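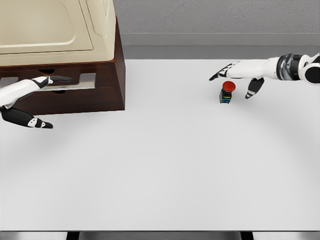
Render: Woldemariam sim bench, drawer + button task

Thursday, notebook, trial of the Skirnetti task pack

Vendor demo license finally went through, 45 days on it. Loaded the kitchen/bench set this morning on the Zirar box. Install fine apart from one missing path, fixed by hand (see readme, bottom).

What we're paying for if we say yes: task scenes, hand models, scoring script, support by email. Price on the quote is 2735 for the year, per seat. Wundness kit was cheaper but no two-handed tasks, so not realy comparable.

Drawer + button scene first. Left hand goes for the silver handle on the wood cabinet, right hand comes in over the red stop button. Looks good for a sim – reflections on the wrist ring are nicer than anything we render ourselves. Wood grain ok too. Back wall a bit mottled, don't care.

Ran 200 episodes on defaults overnight settings (short horizon). Notes:

- drawer contact is touchy. Small change in friction and the finger slides along the bar. Ask them what they tuned it on
- button base is small. Want to know if it's fixed to the table or free, docs say both on diffrent pages
- thumb clearance on the right hand needs checking, tip hangs down right next to the button
- scoring script only counts the full task. Need partial credit, drawer and button seperate
- reset is quick, no complaints

Tried 300 steps per episode after lunch, more finishes but also more flailing. Leave at that for now.

To do: email Skirnetti re friction and the docs, swap in our own controller, same scene again with lights changed. Don't sign the quote before the controller run.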